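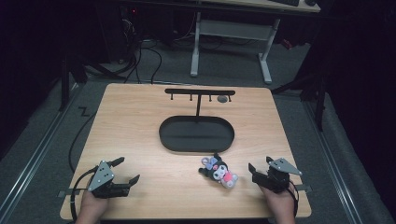
The Soltbergs came on a Thursday and by lunch Orathai hated them. Too stiff in the squeeze, she said, you had to fight the thing just to close it. Her thumbs hurt. Trevor Yeoman had driven the box over from Trurkdale himself and stood there with his coat on, waiting to hear something nice. So she tried again. Kuromi on the wood, bow end away from her, both grippers open, one in each hand. Come in low. Close. Let the little loop find the hook. Eighteen tries with the Soltberg pair, then eighteen with the old Boychuks, that was the deal, and Montri writing it all down on the back of a packing slip.

"Left one's late," she said.

"Late how?"

"I close, and then it closes."

Trevor looked at the cable, then at the ceiling. Firmware, he said. It was always firmware with Trevor.

She did nine more. Dropped four. The plush went in the tray, out of the tray, off the side of the table once and Montri got it with his foot, which didn't count, he said, and wrote it down anyway. Her wrists had that hot feeling. Two years at Teris and she could tell a bad pair from the first pick, same as her mother could tell a bad knife. Nobody had a column for that on the form.

Vichien Kongkaew came in at four. Didn't sit. He had the quote from Soltberg folded in his shirt pocket, 2,108 a pair, and he kept touching it.

"So?"

"Boychuk's better on soft things," Montri said. "Soltberg's better on the disc. It gets under the edge. Boychuk just pushes it around."

"Which one do we buy."

Quiet. Trevor started to talk about the spring, how you could swap the spring, ten minute job, and Vichien held up a hand and looked at Orathai.

She thought about saying Boychuk. Easy. Everybody home by five. But the Boychuks were the ones Kamonchanok had used, all of March, thirty picks an hour, before she packed her mug and her cushion and went to the place across the river. The grip tape on the right one was still worn where her finger went. Orathai put her own finger there every morning and it was a size too big.

"Let me try it with the other spring," she said.

Trevor finally took his coat off. He had the springs in a mint tin, of course he did, and he laid them out on the desk by the keyboard and got to work with a screwdriver the size of a toothpick. Vichien went out to make a call. Montri turned teh packing slip over and found it was full on that side too.

Ten minutes was twenty-five. Then the grippers were back in her hands, lighter, a bit loose even. She closed the left on nothing. It closed when she did, or close enough.

"Well?" Trevor said.

"Shh."

She came in low. The ear first, then the hood. Lifted. Somewhere behind her Montri had stopped writting, and she moved the loop toward the third hook and held her breath.

Filed under: Short Fiction, Work Stories

Search stories by title or author Go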